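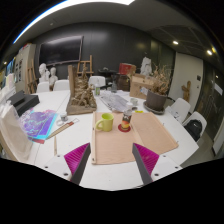 Thulani Hendricks wants me to know that he has nothing against getting up early. He has done it for most of his working life. What he objects to is being told that it made him a better person.

"I got up at four because the bakery opened at six," he says. "Then people started paying for courses on it."

Hendricks now teaches one of those courses, or something close to it. His program, Drastetti, runs out of a rented room above the Forkgate library in Endville and promises to rebuild a person's mornings in 57 days. I asked where the number came from. He looked at the window for a while.

"Two months sounded like a sentence," he said. "Fifty-seven was what was left when I took out the days I couldn't get the room."

It was a better answer than I expected, and it made me like him more than I trust the course. The printed handout begins with the claim that everyone gets the same 1,440 minutes in a day. I said that a nurse coming off nights with a toddler at home might see it differently. Hendricks agreed, and then said the line stays in. "People want a number on the first page. If I leave it off they think they got the cheap version."

The advice itself is plain. Keep the phone in another room, eat something, go outside before you read any news. He is against cold showers and has no opinion on journals. Most of it your grandmother could have told you for free, a point I made twice and he let pass both times.

Khanyisile Buthelezi took the course in June and paid full price. She drives a delivery route out to Magagula and was already up before dawn most days, so I wondered what she had been hoping to buy.

"Somebody to tell me to go to bed," she said. "The morning part was fine. It was always the night before."

Did it work? She thought so, for a while. She slept better through the summer and worse once her shifts changed. She still leaves her phone in the kitchen. She doesn't believe she is more productive and says the word makes her tired.

When I put her account to Hendricks, he didn't argue with any of it. He keeps no records of how people do after they finish, and when I asked why, he said he had thought about sending out a form. Would he be willing to publish the results? "Depends what they say," he said, and laughed, though I don't think he was joking.

The next group is already full. He has raised the price a little, and he is thinking of adding an evening session on sleep, sold separately. Buthelezi hadn't heard about that one. She asked me what it cost.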